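Larnard Night Market - your questions answered

When is it on?
Every evening in June, from 5 until late. Come hungry, the grilled corn is terrific!

How do I get there?
Take the 207 bus from Stirport and hop off at Nendside. You'll smell the satay before you see the lights.

Can I bargain?
Yes, and it's half the fun - just keep it friendly. Food prices are fixed.

Is there anything besides food and clothes?
Heaps! Albertina Barreto's baskets are gorgeous, and the Nzioka row has everything from old radios to buttons.

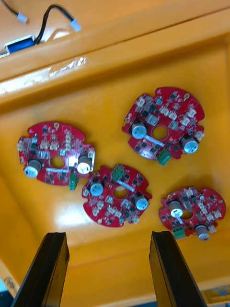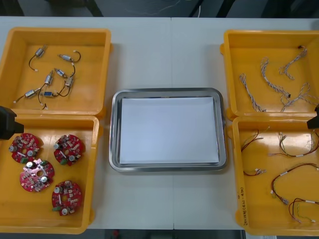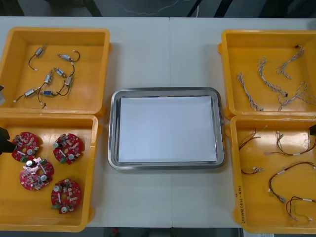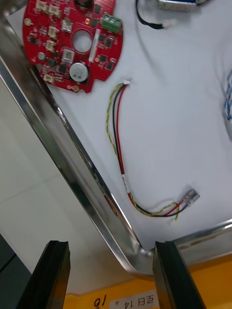
Can I book a stall?
Please do, we love new faces. Wafula Mushi looks after bookings and there are 40 spots, covered and open. If you sell small bits and pieces, set them out in shallow trays, like the yellow ones with the little motors in the second and third photos, so shoppers can see the lot and have a good rummage.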